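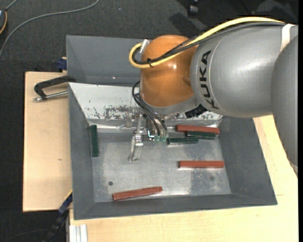 Red and green bars share a gray bin. The streaks and dark blotches on the floor come with the territory.

The Long Life of the Parts Bin

Walk into almost any shop that handles small parts and the first thing you put your hand on is probably a bin. It might be on a bench, under a bench, or bolted to a stand at hip height. It holds whatever is needed next. When it's empty, someone fills it, and when it's full, someone starts emptying it again.

At Cundorix, a parts supplier on the edge of Flarnora, there are 2,310 bins on the books. The company knows the number because it paid for a full inventory in April, the first in many years. Before that, bins were bought when people complained that they couldn't find one. The inventory turned up 81 that had been missing from the records entirely, most of them stacked behind a paint locker with the lids of something else on top.

The company makes and ships short bars, brackets and spacers, mostly for shelving and display systems. Bars are the largest part of the business and the biggest nuisance to store. Round parts roll to the low point and stay there. Flat brackets stack. Bars land across each other, and a bar resting with one end on another is harder to lift than one lying flat. A bar against the wall is worse, especially if the wall is straight.

That is why so many bins have sloping sides. A part dropped near the edge slides toward the middle, where there is room to get hold of it. The slope costs some capacity. A straight-sided bin of the same width at the top will hold more, and for years Cundorix bought straight ones for that reason. The packers hated them. They had to tip the bin to reach the last few pieces, and the corners collected grit.

The current standard is a bin the shop calls the Stoden, after the supplier's catalog name. It has angled walls and a flat metal floor. New, it costs more than the model it replaced. The purchasing office held out for two budget cycles before giving in, and the first batch went to the benches that handled the most bars.

Color came in at the same time. Until then, a bar's length and finish were marked on a tag tied to the bin. Tags got torn off. They also told you nothing once two lots had been mixed, which happened every week. Now certain bars are coated in red or green according to the order they belong to, and a mixed bin can be sorted by eye.

It was a cheap fix, but it took some arguing. Red and green are the pair most likely to be confused by someone with color-blindness, and two people on the packing floor have it. One can tell the bars apart under good light by how dark they look. The other can't reliably do it at all. The shop tried red and blue for a short run, but the blue coating scratched badly and looked gray after a few trips through the bins. A small notch at one end of the green bars is the present compromise. It works by touch, and several people who see color perfectly well have started using it too.

Light matters nearly as much. A bare metal floor throws back glare from overhead tubes, and a glossy part on a shiny floor can be hard to pick out. A floor that has dulled with use is easier on the eyes. At the Amin Street warehouse, the company's second site, the night packers used to swap new bins for old ones at the start of the shift. Day packers came in to find all the bright ones waiting for them. The supplier now sells a version with a brushed floor, and the swapping has mostly stopped.

The wear itself follows a pattern. The coating goes first at the rim, where bins get dragged and knocked, and then partway down the walls, where parts strike and slide. The floor takes longer. It streaks in whichever direction things are usually pulled. Dark patches are often oil that has been wiped over many times and never completely removed.

Most of this does no harm. Cundorix used to retire a bin when it looked bad, and threw out plenty that had years left in them. Its current rules ignore stains and scuffs. A bin is pulled for a split seam, a burr that can catch a glove, or a floor bent enough to rock on a level bench. Flaking paint gets it pulled only if the flakes are ending up on the parts. The check is done on the first Tuesday of the month and takes the better part of a morning.

Repairs are simple. Burrs are filed. Loose edging gets pressed down or replaced. Strips of tape are allowed as a stopgap, although the stopgap tends to last until the tape wrinkles and something snags on it. Cleaning is a wipe with a dry rag at the end of the shift and a proper wash twice a year.

How full to fill a bin is still a matter of opinion. The work sheet for long bars says no more than 6 to a bin at the final packing bench, in a single layer if they will lie that way. Upstream, the storage bins are much larger and may hold more than 1,000 small spacers. New hires tend to think the low limit at the packing bench is wasteful and load up extra to save a trip. The sheet is taped to the bench in front of them. By the second week they usually follow it, after enough time spent untangling bars with one hand while holding a carton open with the other.

The next order of bins is due in the fall. The packing floor has asked for a slightly lower front wall. Purchasing is waiting on a price.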